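Equipment plan for the Kernisov home robot group

The budget for the next round is now ready. We have 2,616 pounds left for equipment, and most of it should go on head cameras and spare batteries. At the centre of the plan is the rubbish bag task, done by hand first.

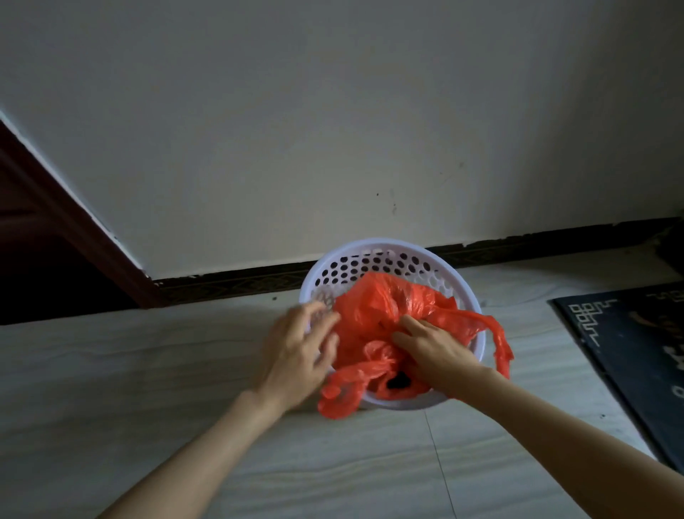

Wesinow offers a set with 2 cameras, but delivery takes 32 days. Antal is quicker and costs more. A thin bag changes its shape all the time, so we prefer to pay for good hand views before we pay for a second arm.

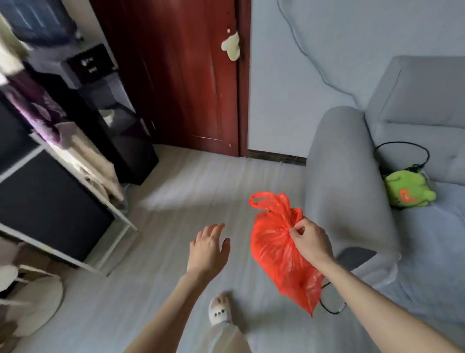
What we ask from members

Please send your wishes to the Flikdale office before the end of May. Grippers with soft fingers are still on the list.

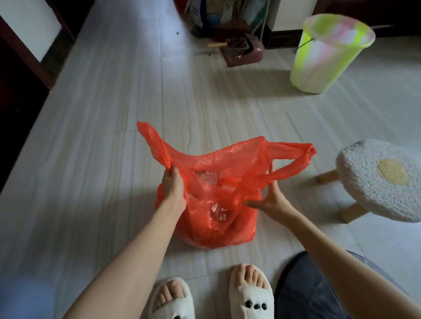

The office will also collect prices for storage discs, and we will print the final list in the June issue.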